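August
Jhonatan Chávez and Flor Cárdenas

Moisture Loss in Stored Clay Bodies: Project Report

1. Purpose

The project compared two ways of storing prepared clay between classes. The ceramics room at Henao buys its clay ready mixed and keeps opened bags for up to a full term. Students report that clay from the back shelf is stiff and cracks when bent. We wanted to know how fast water leaves an opened bag, and whether a lidded bin slows the loss enough to justify the floor space.

2. Materials and method

Two clay bodies were used: a red earthenware sold as Dralero and a gray stoneware sold as Wuvovon. Each was cut into blocks with a target mass of 1005 g. Half of the blocks of each clay went back into their original bags, twisted shut and held with a rubber band. The other half were placed in lidded bins on a plastic grid over a damp sponge. All blocks were weighed in the morning, before the kiln was switched on, and returned to storage right away.

Room humidity was read from the wall gauge at each weighing. The gauge was not calibrated, so its readings were used only to spot unusual mornings – one such reading, 91 percent, followed a night of rain with the windows left open.

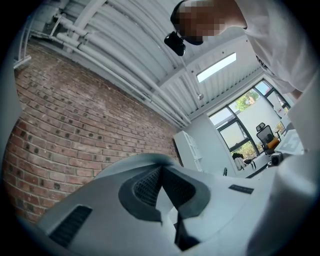 Category: Coursework / Materials

3. Results

Bagged blocks lost mass at a nearly steady rate for the first 9 days and more slowly after that. Bin blocks showed little change over the same period. The red clay lost more than the gray in both kinds of storage, although the gap in the bins was close to the limit of the scale.

One bagged red block was left out of the averages. Its bag had a small tear near the seam, found only when the block was removed at the end.

4. Discussion

The twist closure is the likely weak point. Bags retied by different people varied in tightness, and we did not control for this. A repeat of the test should use a fixed clip. The sponge also needs a set amount of water – ours was rewetted by feel.

Mold appeared on two of the bin blocks. It did not affect the mass readings, but it would matter for storage over a full term. The Trurkadeo bins have no vent, and we did not test a vented lid.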